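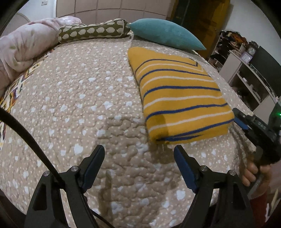

Mahasneh doubts that failures of this sort belong to the gripper at all, and told us so when he read an early draft: a policy that closes two inches short of a towel has, in his view, learned the wrong distance, and no new finger pad will cure it. We partly agree. The published account of the Prernitz policy blames slip, and we could not find the evidence for it.

5.3 Missed grasps on folded cloth

Figure 4. Two hand-held grippers at a bed, with a folded striped towel on a quilted bedspread. The near gripper is open.

We reran the towel task for 173 trials. The policy failed in 54 of them. Slip, as the earlier report defines it, needs contact first, and in most of our failures the pads closed on air or on the bedspread. The second case worries us more. A gripper that pinches the cover and keeps pulling will drag whatever lies on top of it, and the Pudonska controller logged these pulls as successful grasps because the motor current rose. Its force limit never tripped.

Besson and Karam suggest that more demonstrations would help. Perhaps — but the policy was already trained on 2677 of them, and a thick fold on a soft, curved surface is hardly a rare thing to meet in a bedroom. Until the success signal is checked against something other than current, we would not trust the reported rate, including our own earlier one.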